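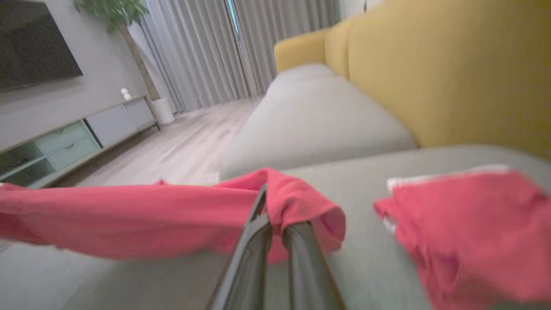 Chapter 7
Sorting and Folding at Home

Laundry is finished when it is back in a drawer, and most of the time it takes is spent after the machines have stopped. Folding needs a flat surface at a comfortable height, and many households use whatever is closest. A sofa seat is a common choice. Two coral-pink pieces on a light gray cushion are easy to find and easy to pick up, while gray socks on the same cushion would be harder to see. The drawback is that a cushion is soft – fabric sinks into it a little, and creases are harder to press out by hand than they are on a table.

In the Westness household survey, 300 homes kept a laundry diary for the month of April. Of these, 199 did most of their folding in the living room. The diaries recorded 1,385 loads in all, and the longest delays came between drying and folding.

This chapter covers three jobs: sorting clean items by owner, folding shirts and other tops, and storing the folded stacks. Section 7.1 begins with sorting. You will need a basket of clean, dry clothes and a clear surface at least as wide as a shirt with its sleeves spread out. Read the care labels before you start – Chapter 6 explains the symbols.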